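Split-rail fences beside paved paths: yearly inspection and repair

Checked against our own run, 22 Feb 2022

A timber fence on the edge of a path, with a kerb below it, usually fails at the joints and at the foot of the posts. The middle of a rail seldom goes first. Grey colouring and fine surface cracks are ordinary weathering and need no treatment. Soft timber does.

Tools
Bradawl or old screwdriver, stiff nylon brush, spirit level, bucket, small trowel, chalk. Leave the wire brush in the shed: it tears the fibres and leaves steel particles that stain.

Posts
Brush the foot of each post clean and scrape soil and leaves back to hard ground. Push the bradawl in at ground level on every face, then again a hand's width higher. Sound timber stops the point within 2 or 3 mm. If it sinks 10 mm or more, chalk the post and test the faces either side. Rot on one face can be cut out and treated. Rot on two adjoining faces means a new post.

Hold the level against the post in both directions. A lean of 16 mm over a height of 1000 mm is our limit. Beyond that the rail ends begin to work out of their seats, and the post should be reset.

Rails
Lift each rail by hand close to the post. Slight play is acceptable; a knock is not. Run the bradawl along the upper side, where water sits in the cracks, and into the end grain if it can be reached. Brush two coats of preservative into end grain, the second while the first is still tacky. Keep it off the kerb and out of any ditch or channel — most preservatives are harmful to water life, and the tin will say so.

Do the work in September if possible, after a dry spell. Timber treated damp takes up very little.

Kerb and paving
Dirt streaks on a concrete kerb come off with warm water and a nylon brush. Stamped concrete with a flagstone pattern holds dust in the joint lines, so sweep along the lines first and across the path afterwards. Do not use a pressure washer close up on coloured concrete; it lifts the sealer in stripes. Watch any line that does not follow the pattern. Mark both ends in chalk and measure again after the winter. 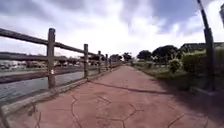 Ermelinda Morais writes that she would test the lower rail before the upper one. On her stretch at Brerkodgate the lower rail catches the splash from the paving and went soft two winters earlier. She also chalks the date on the back of each post she has passed.

The order of testing makes no difference to the result, but the splash point is fair, and the lower rail should have its underside probed as well. Chalk washes off in rain — use a wax crayon for anything that has to last until spring.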